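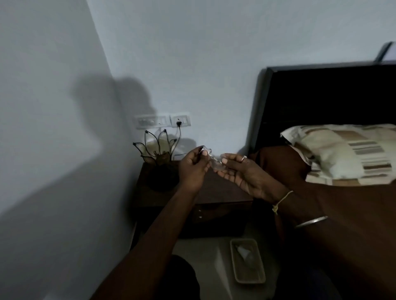

December, bench 2, started 7:40 am

Oat base, batch 3013. Continuing the split problem in hot coffee. Last batch was stable cold and curdled within a minute of pouring into the dark roast. Working assumption is still pH: the coffee sits near 5 and the oat protein drops out at that point unless something holds it.

Changes from the previous batch:
Rolled oats from the Brovberg sack, same lot as before.
Soak shortened from 40 minutes to 13.
Enzyme dose unchanged.
Dipotassium phosphate raised one step on the sheet.
Oil unchanged, but added in two parts during the shear.

Strained through the fine bag, then the coarse one by mistake, then the fine one again. Lost some volume to the cloth. I don't think it matters for the coffee test, but the yield number for this batch should not be used.

8:55 am. Base is thinner than the last one and less sweet. The short soak probably accounts for the thinness. The sweetness I can't explain, as the enzyme hold was the same length and the bath read the same on both probes. Possible that the Zergate probe is reading high again. It was high in the spring and was never replaced, only relabeled. Marked it for an ice check.

9:30 am. Coffee test, four cups, same brew. Poured the base in cold, then repeated with the base warmed first. Cold pour: fine specks at the rim in two cups, none in the others. Warmed pour: no specks in any cup at 10 minutes. Slight oil ring in one. The specks are much smaller than last time and would pass in a latte. In black coffee with a splash they would be noticed.

Cups were not poured in random order. The two with specks were the first two and therefore the hottest. Repeat with the order reversed before writing this up as a buffer effect.

Taste: flat, a little chalky at the back. The phosphate is close to where it can be picked up. Do not go higher. If the next step is needed, look at citrate, or at the roast, or accept a lighter coffee on the label.

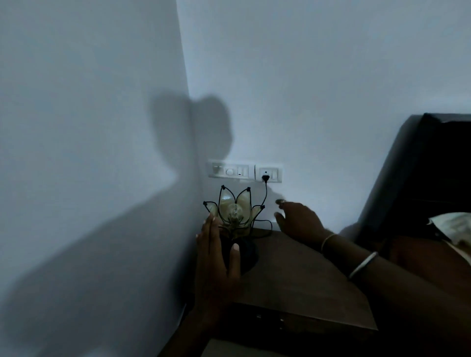 Jarlath Ó Flaithearta: I'd leave the phosphate alone and put the long soak back before you try citrate. You changed two things at once, and the thin body could be hiding the specks as easily as the buffer is preventing them. Also the chalk was there in the pea blend with no phosphate in it at all – I'd blame the bag order.

Fair on the first point. The soak and the buffer should have been separate batches. On the bag order I'm less sure. A second pass through the fine bag ought to take solids out, and the chalk in the pea blend went away with a finer grind. Will hold back a jar of the next batch, strain it once only, and taste the two side by side.

Foam, 11:15 am. Steamed with the Morrison wand, small pitcher. Foam rises well and falls early. Large bubbles at the top after the pour. The Ploltus sample steamed next to it held its foam until the cup was cool, but that product is much fattier and is not a fair comparison at our oil level. Aoife Mac Mathúna's earlier sheets have a version at the higher oil level. Find those and see whether the foam was recorded.

Next:
Repeat with 40 minute soak, buffer as today.
Repeat with 13 minute soak, buffer at the old level.
Reverse the pour order on both.
Ice check on the probe before either.
Single-strained jar, labeled on the lid and the side.

Remainder of 3013 in the walk-in, second shelf. Fine for porridge or baking trials. Not for tasting panels, and please shake it, the bottom third is mostly starch by now.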